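News > Press Releases > Retail Operations

Trumholm to Move Consumer Electronics Accessories to Recyclable Shelf Packaging

NUDTON, April 9, 2022 - Trumholm, a regional chain of home and office stores, will require paper-based retail packaging for electronics accessories sold under new supply contracts. The rule takes effect in November and covers 458 product lines, including cables, chargers, power strips and headsets.

Under the standard, plastic windows and molded inner trays will be replaced with folded board or pressed fiber. Cartons must carry a disposal mark at least 14 millimeters high. Suppliers may keep existing artwork if the inks meet the limits set out in Annex B.

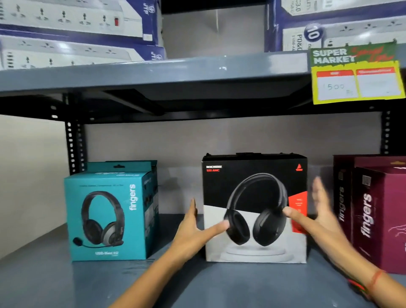 Boxed headsets on a lower shelf, with power strips above.

Gamitz, which supplies packaging tests to the chain, ran drop, stacking and humidity trials on 3,384 sample cartons. Units were stacked under a load of 50 kilograms and inspected for corner failure. Results will be sent to suppliers with the final specification.

"The main change for suppliers is the inner tray," said Jeanie Pollock, packaging manager at Trumholm. "Outer dimensions stay the same, so shelf plans and shipping cases do not need to be redrawn."

Stock packed under earlier contracts may be sold until it runs out. Returned items will be repacked at the Ayala distribution center using the new cartons where a matching size is available.

Supplier questions should be directed to Vsevolod Stelmakh, technical purchasing, Trumholm.

Comments

dkr_pack: Does Annex B cover water-based varnish? The draft we got only lists inks.

Marlene T.: Please do something about the zip ties inside the power strip boxes too. I need pliers every time.

oldstockroom: Fiber trays shed dust if they are cut badly. Hope the humidity test looked at that.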